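Notes on Keeping a Household Correspondence

Posted Dec 1, 2018

This page has in the past been given over to the history of the Stedwood reading room and its catalog. For the present entry I should like to turn to a matter of private practice, namely the writing and keeping of letters. Several readers wrote in May to ask how I manage my own, and a reply is overdue.
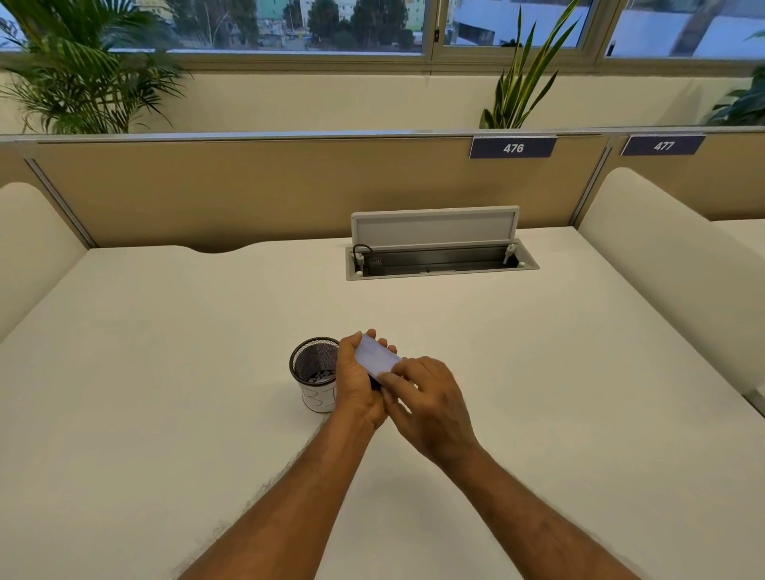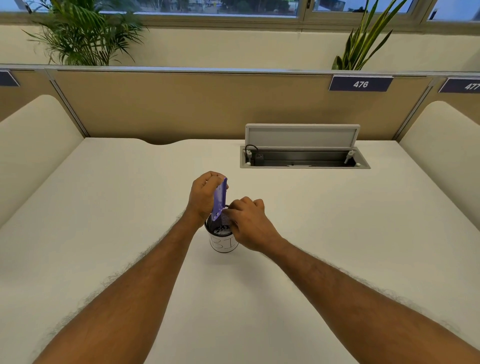 At the desk.

I began to write letters in a serious way after leaving Grelita, where I had been employed for 12 years in the land records office. My former colleague Sotiris Christodoulou had moved abroad shortly before, and he disliked the telephone. We agreed to exchange one letter a month. The arrangement has continued with few breaks, and it remains the model for the other correspondences I maintain.

The first rule we adopted concerned length. A letter should fill at least one side of a sheet and should not exceed three sheets. Mr. Christodoulou held that anything shorter was a notice, and anything longer belonged in a journal. I have broken the upper limit on two occasions, both relating to a dispute over the boundary of my late aunt's garden, and he was right to object each time.

The second rule concerned replies. Each letter is to be answered before a new subject is opened. Readers who have tried to follow a long exchange by electronic mail will understand the purpose of this. Questions are easily passed over when they arrive in the middle of a paragraph, and a correspondent who has asked twice after one's health will seldom ask a third time. I therefore read the incoming letter once on the day it arrives and again before writing, and I mark in pencil each point that requires an answer.

With regard to storage, I have tried several methods. For some years the letters were kept by date in a single run. This proved unsatisfactory once the number of correspondents rose to 10. They are now kept by writer, and within each writer by date, with a copy of my own letter placed directly behind the one it answers. The collection at present stands at 500 letters, not including holiday cards, which I do not keep unless they contain news.

Wilson Quintero, whose family papers were the subject of an earlier entry, has asked whether such a collection should be offered to a library. My view is that it should be offered only with the consent of those who wrote the letters, and that this consent should be sought while they are living. The Castaño letters, which many of us consulted at Unel, were closed to readers for a long period for want of a single signature. I have since obtained written permission from seven of my correspondents. Two have declined, and their letters will be returned to them or to their families.

On the question of paper I have little to offer. Ordinary white stock of a decent weight is sufficient. I would advise against scented or heavily colored sheets, which are tiring to read and copy poorly.

Mr. Quintero has also asked for a short list of published letters suitable for a beginner. I am preparing one and expect to post it here after the new year. Suggestions may be sent to me by post at the usual address.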